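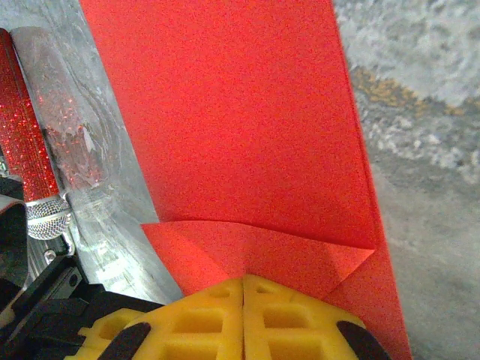 Gillespie Forsyth wrote to us after her first evening class that she had been folding paper since grade school and had never once been shown how to make a crease. She had been shown where the creases went. We have kept her note because it describes what we teach at Zaki better than our old brochure did.

Zaki Paper Folding School is a small school for adults and older children in Hekbridge. We teach folding from a single sheet, with no cutting and no glue. We also teach simple boxes, envelopes and folded book covers, which are made from longer sheets and are easier on beginners' hands than animals and birds.

The school was started by Rupert Kaufmann, who worked in a print finishing shop in Flarnbridge and spent most of his day scoring and folding greeting cards. He began with one table in the back of a stationery store and 7 students. When the store closed, the class moved to the second floor of the old seed warehouse, where we still are. The entrance is on the side street. The stairs are steep and there is a freight elevator, which we will run for anyone who asks.

What we teach

The beginner course lasts 6 weeks. The first two weeks are spent on valley folds, mountain folds and points. A point is two creases that come in from opposite edges and meet, and most of what goes wrong later in a model goes wrong there. If one crease starts too low, the tip lands off center and every fold after it leans the same way. Students fold the same point many times in large paper before they fold it in small paper. Some people find this dull. By the third week they are usually glad of it.

After that we do a standing envelope, a lidded box and one model of the student's own choice. The choice is made from the shelf by the window, where finished models are kept with their diagrams underneath. Please put the diagrams back under the right model.

The second course, which we call Long Sheets, is for people who have finished the first one or can show us a clean box. It covers dividing a sheet into equal parts without a ruler, pleating, and collapsing a creased pattern into shape. Rupert teaches this one himself – he is stricter about it than the rest of us.

Paper

We buy most of our paper from Sendomness, a mill outlet that sells us ends of rolls and trimmed sheets. It comes in whatever colors they have. We look for a matte surface with a little grain, as it takes a crease well and does not slide on the table. Strong colors such as orange and red are good for learning because the shadow along a fold is easy to see, and a student can tell from across the table whether a flap is lying flat. White paper is harder on the eyes under our lights, so we save it for the second course.

All paper is included in the course fee. Students may bring their own, but we ask that they practice on ours first. Very thin paper and foil-backed paper are not used in the beginner course.

Scraps and failed models go in the bin by the door. Flat pieces big enough to fold again go in the tray next to it. Children's classes use the tray first.

The room

The main room is 925 square feet, with long tables, adjustable stools and good light on the north side. The smaller room is used for storage and for the children's class in January, when the main room is being painted. Our library has 47 books of diagrams, many of them long out of print. They can be read in the school at any time we are open but are not lent out. There is a photocopier that students may use for their own notes.

Tables are wiped down before each class, and we ask that drinks stay on the side counter. A ring from a coffee cup will show through most of the paper we use.

Visiting and joining

You are welcome to sit in on part of a class before signing up. Evening classes begin at 6:30 p.m. and the door is open from six. No experience is needed for the beginner course, and nothing has to be bought or read ahead of time. Fingernails do the job of most folding tools – a bone folder is useful for heavy paper, and we have spares in the drawer under the copier.

Filed under: About the School, Paper Folding, Classes for Adults

Contact | © Zaki Paper Folding School, Hekbridge | Back to top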